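3.2 Board Type and Surface Care

The survey asked respondents to name the kind of cutting board they used most often and to say how they cleaned it. Of the 1,056 households that returned the form, most kept more than one board, and many used a plastic board for meat and a wooden one for bread and vegetables.
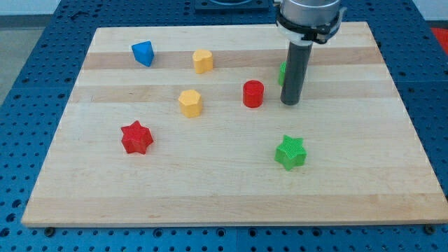 Answers about cleaning were harder to code than answers about material. Respondents often wrote that they "washed" a board without saying whether they used soap, a brush, or only running water. Where the wording left room for doubt, Yu-ting Choi and a second coder read the answer separately and compared their choices. Answers that still could not be settled were placed in an "unclear" group and left out of the comparisons in Section 4.

We then asked a smaller group in Kistumbridge to lend us a wooden board for inspection. In total, 106 boards were received. Boards made from a single plank were recorded separately from boards made of glued strips, as the two types tend to move in different ways when they take up water. A single wide plank may cup across its width. In a glued board the movement is spread over several pieces, and damage is more likely to start at a joint.

Light maple boards of the glued type commonly show bands of different tone. In Figure 2, for instance, some strips are creamy and pale and others are a warmer honey color. Owners sometimes took differences of this kind for staining. Two of the written comments described scrubbing a board with lemon and salt for several weeks in an effort to even out the color. Natural tone was therefore not scored as wear. Inspectors were told to follow the edge of any darker area and to score it as a stain only if it crossed from one strip into the next or had no clear relation to the grain.

Each board was scored for knife marks, staining, open joints, and raised grain. Knife marks were judged by running a fingertip across the grain and then by looking along the surface under a desk lamp. Joints were checked on the top face and again at the end grain, where a narrow gap is easier to find. Chin-lung Lui carried out all of the joint checks so that the same standard was applied throughout.

Owners were also asked about oiling. The form offered 9 choices, from "never" to "after every use," and this proved to be too many. Several people marked a range of answers, and others wrote that they oiled the board when it looked dry. For the analysis we joined the choices into broader groups. We did not record the brand of oil, and no oil was applied to any board while it was in our care.

Boards were kept on open racks in the workroom before scoring and were returned to their owners in September. A few owners asked how their board had been rated, and they were given a copy of the score sheet along with the notes on its joints. Differences in storage at home, such as standing a board on edge or leaving it flat by the sink, are taken up in Section 3.3.

Figure 2. Light maple cutting board made of glued strips, showing variation in tone between bands.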